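3.2 Where things stand: the cooktop as a resting place

The interviews in Section 3.1 suggested that people in small rental kitchens think of bench space as the thing they are always short of. When we went back over the kitchen records with this in mind, the cooktop came up far more often than we had planned for. Our coding sheet had been drawn up with benches, tables and open shelves as the main surfaces for setting things down. The stove was listed only as an appliance. After the first round of coding, Maricica Ciobanu and Syahrul Tambunan added it as a surface in its own right, and the earlier records were coded again.

The full set holds 591 records from 133 households in Vosden and Drurnum. A record was counted as "stove as surface" when at least one burner carried an item that is not normally heated, such as a mixing bowl, a cutting board, a colander or a stack of plates. Items on the floor of the oven or in the drawer below it were left out. By this rule, 411 of the records qualified. Pots and pans were not counted, even where they seemed to be stored on the stove between meals, and we come back to this in Section 5.

Figure 4 gives a typical layout from the compact kitchen group. The stove is an older, small white model with its knobs along the front panel, and a tall fridge with a top freezer stands to the left. A stainless steel mixing bowl is on the left burner and a black frying pan on the right. 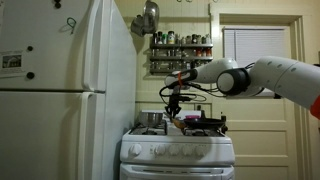

Figure 4. Compact kitchen, gas stove. Mixing bowl on the left burner, frying pan and spatula on the right.

The pairing of a bowl and a pan on neighbouring burners was common enough that we gave it a code of its own. Participants described it as a matter of reach. One woman in the Drurnum group told us she mixes at the stove so that she doesn't have to carry a full bowl past the fridge door. Another kept a bowl there for scraps and peelings. Several said they had never thought about it until we asked.

Stove size mattered less than we expected. Households with wide stoves used them as a surface nearly as often as those with compact ones. The distance from the stove to the nearest clear bench made a larger difference, and so did the side on which the fridge stood. Where a fridge was hard up against the stove, there was no landing space on that side, and items that might have gone there went on the closest burner.

Grates also played a part. Participants with gas stoves complained that round-bottomed bowls rocked on the grates and that small things tipped over. They put bowls there anyway. Those with flat electric tops were more likely to use the whole surface, including the gap between the rings, and more likely to mention that they had once melted something. We recorded 11 accounts of this kind, all of them from memory, and did not try to check them.

Tools were harder to code. Spatulas, spoons and tongs move a good deal during cooking, and a single record shows only where they were at one moment. For this reason utensils were noted but left out of the surface totals. Milagros Miranda coded them separately, using the list in Appendix B, and the results are given with the drawer and rack data in Section 3.4.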